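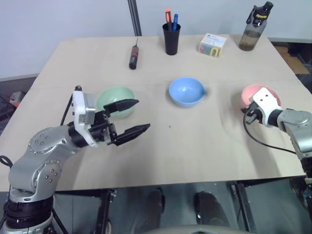 Table in room 2, Hunville office, with the bowls, the pen cup and the water bottle.

Ticket: Conference room 2, Wi-Fi drops on battery, fine on charger
Site: Hunville
Opened by: Golnar Farahani
Assigned to: Arnulfo Alvarado
Priority: Normal
Status: Closed

Farahani, 9:10 a.m.
Laptop loses the wireless connection in room 2 after a few minutes. The icon still shows full bars but pages stop loading and calls freeze. Turning Wi-Fi off and on fixes it for a short while. Same laptop at my desk has no trouble. Béla Veres sees the same thing in the same room. Started in February, after the access point over the hallway was swapped.

Alvarado, 9:35 a.m.
Two questions. Are both laptops on the staff network or is one on guest? And does it happen with the charger plugged in?

Farahani, 10:05 a.m.
Both on staff. At my desk I am always plugged in. In room 2 I am usually on battery. Just tried it with the charger in room 2 and it held for the whole call.

Alvarado, 11:20 a.m.
Pulled the controller log for both machines. Neither one is roaming. They stay associated with the hallway access point the entire time, signal is steady, and no deauth is logged until the user toggles Wi-Fi by hand. DHCP leases are valid and not near expiry. From the controller side the client looks connected and idle.

Ran a continuous ping from Farahani's laptop to the gateway, on battery, in room 2. Replies normal at first, then long gaps, then nothing. Gateway to laptop fails at the same moment. Plugged in the charger without touching anything else and replies came back.

Suspect power save on the wireless adapter. Adapter driver is the version that shipped with the Correa image.

Alvarado, 11:50 a.m.
Set adapter power saving to maximum performance on battery in the power plan. Rebooted. Please test this afternoon.

Veres, 2:40 p.m.
Mine was changed too. Better but not fixed. Dropped once in 40 minutes, where before it was every few minutes.

Alvarado, 3:15 p.m.
Reproduced it with my own laptop, same image. A laptop that is not on the Correa image does not drop in the same seat, on battery. So the fault needs three things: our image, battery power, and the hallway access point. The older access point by the kitchen does not trigger it.

Compared settings on the two access points. The hallway unit has scheduled wake times enabled for clients on the 5 GHz radio. The kitchen unit does not support the feature. My reading is that the old driver agrees to a wake schedule and then misses it when the adapter is in low power. The access point holds traffic for a client that never asks for it.

Escalating to Aslı Güneş for a change on the controller.

Güneş, 4:30 p.m.
Turned scheduled wake times off for the staff network only, hallway access point only. Guest left as it was. Radio restarted, clients were off for under a minute. Please do not change anything on the laptops while this is being tested, otherwise we will not know which change did it.

Alvarado, 9:25 a.m.
Put the power plan back to default on all three laptops so the controller setting is the only difference. Ping running on each, on battery, in room 2.

Alvarado, 11:05 a.m.
91 minutes, no gaps on any of the three. Turned the feature back on for a check and lost the first laptop soon after. Turned it off again and it recovered without a toggle.

Güneş, 11:30 a.m.
Good. I will leave it off. Cost is slightly more battery use on newer phones and laptops, which is acceptable for now. The driver still needs to be replaced. Who owns the Correa image?

Paiva, 1:10 p.m.
I do. There is a newer driver and the release notes mention missed wake times. It is not in the image because it broke docking station audio when we tried it last. I will retest with the current dock firmware.

Paiva, 3:45 p.m.
Audio is fine with current dock firmware. Driver added to the image and pushed to a pilot group. Once that is clean it goes to the other laptops on the image, 46 in total. Anyone with old dock firmware gets that update first - order matters.

Farahani, 4:00 p.m.
No drops today, on battery, two long calls. OK to close from my side.

Alvarado, 4:20 p.m.
Closing. Controller change stays in place until the driver rollout is done. Follow-up for turning scheduled wake times back on is assigned to Güneş. If the same symptom shows up in another room, check the driver version first and attach a gateway ping taken on battery.

Recent tickets
Trirnenen badge reader slow to respond at side door
Brerkuron export stops at first blank row
Dock firmware update fails with lid closed
Guest network login page does not load on phones
Room 2 display shows wrong resolution after sleep
Printer queue on second floor holds jobs overnight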